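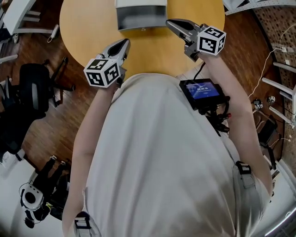 Gizella Bognár wrote back on the first draft of this card that the setup section assumed a second operator, and that anyone working alone would get the harness on before finding the left cable still on the bench. The order below follows her correction.

Projects > Stotireo > Hardware > Handheld gripper pair

Reading time: 5 minutes

# Stotireo handheld gripper pair: setup and care

This card covers one station: two handheld grippers, their marker cubes, the display on the right unit, the shoulder harness, and the table they are used at. It does not cover the arm cell in Irton, which has its own README. Data format is in `FORMAT.md`.

Maintainer: Csaba Jakab
Card revised: Thursday, October 4, 2018

## What is in the kit

- Left gripper, two-finger, with marker cube
- Right gripper, two-finger, with marker cube and display
- Harness with two shoulder straps
- Head camera and its clip
- Calibration board
- Hex keys, feeler gauge, spare jaw pads

The units are not interchangeable. The left and right cubes carry different marker IDs, and the tracking config names them by side. Swapping cubes between handles gives a session with mirrored hands, and the checker does not catch it.

## Setup, one operator

1. Lay both grippers on the table, jaws away from you.
2. Connect the left cable, then the right. Leave slack at the handle.
3. Power on. The display should come up with the timer at zero. If it shows the last session's time, hold reset until it clears.
4. Put the harness on and close both buckles. Tighten until the mount does not swing when you lean over the table.
5. Fit the head camera and clip. Look down at the table center and check the preview: both cubes must be in view at a normal working reach.
6. Close and open each gripper fully, five times. The width trace should return to the same value each time.
7. Start the timer.

Do not start the timer before step 6. The width offset is taken from the last full opening, and a recording started early has none.

## Calibration

Cube to jaw tip is measured once per assembly, on the board. The nominal offset is 63 mm along the jaw axis. Redo it after any of the following:

- a cube has been removed or has taken a knock
- jaw pads have been replaced
- a handle has been opened

The routine takes 32 poses per gripper. Hold each pose still until the tone. A run with a residual above the limit in `calib.yaml` is discarded, and you start over with that gripper only. Averaging two bad runs has been tried and does not help.

Keep direct lamp light off the cubes. Glare on a printed face costs detections at shallow angles, and the tracker then leans on a single face. Pose from a single face can flip.

## Routine care

Before each session: wipe the cube faces with a dry cloth. No alcohol — it lifts the print. Check that the cube does not turn under finger pressure.

Weekly: check jaw play with the feeler gauge, clean the slide, look over the cables where they leave the handle. Cables fail at that point more than anywhere else.

After 47 hours of recorded time: replace the jaw pads and recalibrate. Log the hours from the session files. The display timer resets and is no use for this.

The slide takes one drop of Erkura light oil. Do not use grease. It picks up dust, and the closing force drifts upward over a few days.

## Known faults

**Timer frozen at zero, recording runs.** Loose display cable. Stop, reseat it, start a new session. The recorded data is good but has no display time to match against.

**Right gripper reads closed when open.** The width sensor connector has worked out. It sits behind the lower cover, two screws. Recalibrate afterward, as the handle has been opened.

**Cube drops out when the hands cross.** Expected. Gaps are marked in the session file and are not filled.

**Cube loose after tightening.** The insert in the base has pulled. Fit the Ingvarsson replacement base, which has a metal insert. The left unit was changed over in February. The right is still on the original.

## Session records

The current release has 369 sessions from this station. Each one stores the calibration ID that was live when it was recorded. Sessions recorded on the old left base keep their old ID and should not be reprocessed with a new one.

## Open items

- Checker should reject swapped cubes (Csaba)
- Strain relief for the right handle cable
- Replacement base for the right unit, on order
- Write up the two-operator setup as a separate page (Gizella)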